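Reseck Publishes Household Chore Results for Its Bukden Arm

Tabletop tasks are close to routine, company says, but a full kitchen is still out of reach

MACEDO, February -- Reseck today released results from its first long trial of household chores, carried out with the Bukden robot arm at the company's test rooms in Macedo. The arm made 3,205 attempts at 17 chores, including moving cups, handling bottles, wiping counters and folding dish towels.

The company said the results give a mixed answer to the question of whether machines can do housework yet. Chores that involve one solid object on a clear surface went well. Chores that involve cloth, clutter or liquids did not go as well, and Reseck does not plan to offer the arm to households this year.

Clear plastic remains one of the harder materials. Glare and droplets on a bottle can hide its outline from a camera, and the water inside shifts when the bottle is lifted.
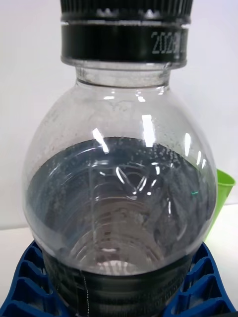

What the Arm Can Do Now

Bukden met Reseck's target on 2 of the chores: setting out cups and returning them to a shelf. Both were run with lightweight plastic cups of several colors. The fingers are ribbed plastic and bend slightly on contact, so the same pair can be used on a cup or a bottle without changing tools.

Speed is still a problem. A person clears a small table in well under a minute, and the arm takes several times as long. Operators also had to step in on more than 50 attempts, mostly during towel folding. 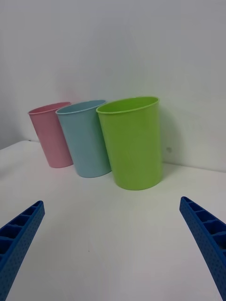 Pink, light blue and green cups on the tabletop, with the gripper fingers open in front of them.

Next Steps

Reseck will repeat the bottle and towel chores with updated control software from Grultent, its software partner. Shop-floor work such as bin sorting and shelf restocking will be added to the list later.

The full results, including failed attempts, are available from Reseck on request.

About Reseck

Reseck designs robot arms and grippers for light handling work. The company is based in Macedo.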